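Filters and Automatic Replies: Frequently Asked Questions

These answers cover message filters and automatic replies in Nenus Mail. They apply to the web version. If you read your mail in the Lirkel desktop program, filters you make there are stored on your computer and are not listed on the Filters page.

What is a filter?
A filter is a rule that is checked each time a message reaches your account. If the message matches the conditions, the actions you chose are carried out. You can move a message to a folder, tag it, mark it as read, forward it or discard it.

How do I create one?
Open Settings, select Filters and click New Filter. Give the filter a name, add at least one condition and at least one action, then click Save. New filters are active right away.

Does a new filter change messages I already have?
No. Filters run on incoming mail only. To use a filter on older messages, select it in the list, click Run Filter and choose the folders to check. A large folder can take several minutes, and you can keep working in the meantime.

In what order do filters run?
From the top of the list to the bottom. Use Move Up and Move Down to change the order. If a filter includes the action "Stop processing," nothing below it is checked for that message. Most problems with missing mail come from a broad filter placed too high in the list.

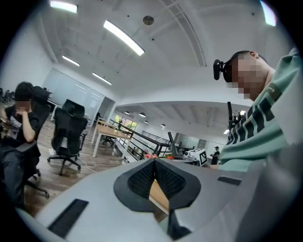 How many filters can I have?
Each account can hold 495 filters. A single filter can have up to 19 conditions. If you are close to the limit, look for filters that send mail to the same folder – these can often be combined by choosing "any" instead of "all" at the top of the form.

Can I forward filtered mail to another address?
Yes, to as many as 4 addresses per filter. Each address has to be confirmed first through a link we send to it. Accounts managed by Kundell may have forwarding turned off. Your account administrator can tell you whether that applies to you.

How do I set an automatic reply?
Go to Settings, then Out of Office. Turn on the reply, type your message and set a start and end time. Senders get one reply every seven days, even if they write more often. Messages in the Junk folder are never answered.

Why did someone not receive my automatic reply?
Check that the end time has not passed. Replies are also not sent to mailing lists, or when your address is missing from the To and Cc fields.

I get "Error 614" when I save a filter. What does it mean?
The folder named in the filter has been renamed or deleted. Edit the filter, pick a folder that exists and save again.

Were my old filters brought over from Sitompul webmail?
Filters that were active at the time of the move in June were copied. Inactive ones were not – you will need to create those again.

Can I get back a message that a filter discarded?
No. Discarded messages do not go to Trash. If you are not sure about a filter, have it move messages to a folder first and check that folder for a week or two.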